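Chapter 6
Collecting Examples by Hand

2021-05-14
Elspeth Baxter

The last chapter took its training examples as given. We had a folder of recordings, each a video from a camera near the gripper together with a list of where the gripper was and how far its fingers were open, and we asked what a learning system could do with them. This chapter goes back a step and asks where such a folder comes from.

The method used throughout is the hand-held gripper. A person holds a tool with two fingers and a camera on it, and does the job directly: reaches, closes, lifts, carries, lets go. The position of the tool is worked out afterwards from the video and the motion sensor. A robot arm plays no part until the learned policy is tried out. Chapter 5 dealt with steering an arm from a distance, and you should have its section on time delays in mind when you read 6.4, where the two methods are compared.

By the end of the chapter you should be able to write a collection plan for a simple task, carry it out, and say which recordings ought to be left out and why. The exercises assume access to one gripper and a table. If you have neither, the Anddale set can be used for everything except exercises 6.2 and 6.7.

6.1 What counts as one example

An example, for our purposes, is a single unbroken recording of one attempt at one task. It begins with the fingers open and nothing between them. It ends when the object has been let go and the gripper has moved clear. Anything shorter is a fragment. Fragments have their uses (see 6.6), but they must be stored separately and labelled as fragments.

Students often want to record for several minutes and cut the video up later. This can work, but the cuts are then made by someone looking at a screen, who has to guess where one attempt ended and the next began. In the Drolilham exercise, which we shall return to several times, the rule was one press of the button at the start and one at the end, with a spoken word to mark a failed attempt. Over the whole of March the class made 156 recordings. Six were dropped, leaving 150. Of the six, two had been stopped too early, three had lost the position track, and one was a long recording of the inside of a drawer.

Failed attempts are a separate matter. If the object slips and the person picks it up again, the recording may be well worth keeping, because it shows a recovery. If the person gives up, mark it and keep it out of the training folder. Write the mark down at the time. A note made the following week is a guess.

6.2 Choosing the objects

Most tasks in this book use household goods, and most household goods come in packets. Packets are awkward in ways that plain blocks are not. They have print on several sides, their covering is often shiny, and the same packet looks quite different to the camera when it has been turned a little. Glare can wipe out part of the lettering in one frame and leave it alone in the next. A box held close to the lens may run past the top and the bottom of the view, and then the system has to act without seeing either end of the thing it is holding.

All of this belongs in the examples. A system trained only on dull, evenly lit blocks has no reason to cope with a glossy carton. When you list your objects, put down for each one its length, the width across which it will be held, the kind of surface, and whether it gives when squeezed. Four columns are enough. Leave out the brand unless you expect to buy the same thing again, and leave out the colour, which the video records better than you will.
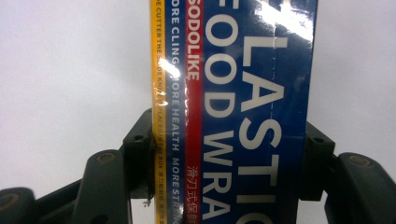
Surely it would be better to begin with the plain blocks, one reader of the draft wrote, and to bring in shiny packaging only when the policy can manage a matt surface. The reader had taught it in that order for two years and found that students could tell a fault in the tracking from a fault in the grasp much sooner, with fewer things changing at once.

There is a good deal in this. For finding faults in the equipment, use blocks. Make a handful of recordings with them, run the position track, and check that the path is smooth and that the finger width falls to the width of the block when the block is held. Once that has been done, though, we would put the blocks away. The recordings you intend to train on should be made with the objects the task is about, from the first day. People's hands learn too. Someone who has spent a morning on blocks will approach a carton as if it were a block, closing harder than it needs and from the same side every time.

The width of the grip deserves a note of its own. The gripper opens only so far, and many packets will fit between the fingers one way round and not the other. Measure before you start. At Drolilham a large box of washing powder stayed on the list for most of a session before anybody noticed that it could be lifted only by its narrow side, and only if it was already lying flat.

6.3 Choosing the surroundings

Suppose the task is to take a packet out of a basket and put it down beside something else. The object is now only a small part of what the camera sees. There is the basket, whose wires break up the picture of whatever is inside. There is the surface it stands on, with its own edges. There may be large plain areas that offer the tracking software little to follow, and there is the person doing the work, whose clothes, hands and shoes will come into view whenever the gripper is pointed the wrong way.

Two questions should be settled on paper before recording. The first is which parts of the surroundings will stay fixed. The second is which will be changed, and how often. A common mistake is to change everything whenever the mood takes you, so that the record cannot show what was varied. Another is to leave everything alone for a whole afternoon, with the result that the system learns the position of the basket and pays no attention to the packet.

A workable rule is to move the container after every 20 recordings and the object within it after every one. Turn the container as well as shifting it. A basket with a rounded end looks different from each side, and the fingers have to come in over a different part of the rim. Keep the wide-angle view in mind: what seems to you to be well off to one side of the work may fill a good part of the picture.
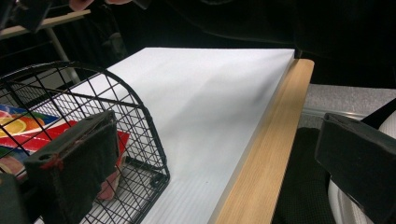

Floors and furniture need the same thought. If every recording is made over one carpet, then the carpet is part of the task as far as the system is concerned, and the trained policy may do badly over tiles. Whether this matters depends on where the policy will be used. For a fixed station in a packing room it may not matter at all, and time spent carrying the table from room to room would be wasted. For a home it matters a great deal, and the plan should name the rooms.

Clutter is harder to set a rule for. Some loose objects near the work are useful, since real tables have them, but they should be things that the person can reach past without a detour. A detour made round a mug will be learned as part of the movement. If you want the system to go round obstacles, make that a task in its own right and collect for it properly.

The person is the part of the surroundings most often forgotten. Stand or kneel where you can do the job comfortably, and change sides when you move the container. If two people are collecting, share out the positions between them, so that one pair of sleeves is not always found to the left.

Before going on to 6.4, work through exercise 6.1 with the Imrie planning sheet at the back of the book. Fill in the fixed and changing columns first and the list of objects afterwards. Students who do it the other way round tend to run out of paper.

Contact: Skurkgate Textbooks, Schools and Colleges Desk | © Skurkgate, all rights reserved | Back to top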